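How to Compare Two Grippers on a Two-Arm Table

Posted Monday, October 14, 2024
Filed under: Bench notes

This page covers the sorting test we use when a new gripper comes in. The two under test were the Clilow parallel gripper and the Beston with the soft pads. You can use the same steps for any pair, as long as both fit your arm's wrist plate.

What you need

Two arms on one table, two open bins in different colors, and a couple of small objects that are awkward to hold. Pick objects with a distinct end, such as a cap or a tip, so you can tell which way up they were set down. You also need a controller that logs finger position. Ours is a Marar, running the stock software.

Step 1. Set the table

Put one bin on each side of the far half of the table, within easy reach of the arm on that side. Place the objects between the bins with enough space for the fingers to close on one without touching the other. Turn the bins a little off square. A gripper that only works when everything lines up with the table edge will show it early. 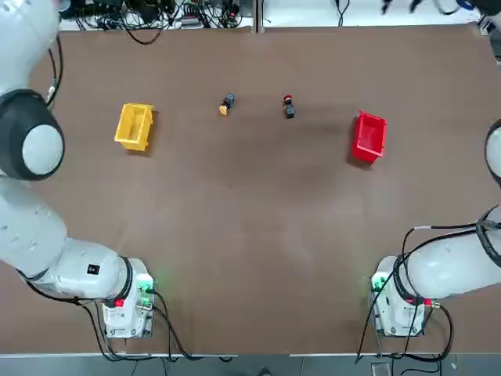
Mark the start positions in the software and save them under a name you will recognize later. Run both arms through an empty cycle at low speed and watch the cables at the wrist and at the base. If a cable pulls tight at any point, fix it before going on.

Step 2. Match the settings

Set the same closing speed for both grippers. Force is harder, as the Clilow takes a number from 1 to 9 and the Beston takes a percentage. We closed each one on a load cell and adjusted until the readings agreed. Write down both values.

Step 3. Run the picks

Do 200 picks per gripper on the same arm, then swap and repeat on the other arm. Put the objects back at the saved start positions after each cycle. Score a pick as good only if the object lands inside the bin. A drop on the rim is a miss. Allow around 6 hours for the full set, including the swaps.

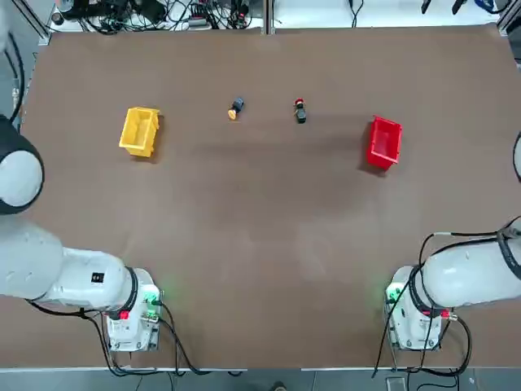 Clarnulard wrote in to say that start positions should be shifted a little every few cycles, or the test only measures how well the arm repeats itself. Fair point, and we now add a small random offset to each start. Keep the list of offsets and use the same one for both grippers.

Step 4. Read the log

Export the log and sort it by final finger position. A good grip on the same object should land in a narrow band. Readings outside it usually mean a tilted grip, even when the pick was scored as good. If you see error 2809 on the Marar, the gripper lost power during a close. Drop that cycle and run it again.

Compare miss counts first, then the width of the band. Check the pads for wear before you put the grippers away.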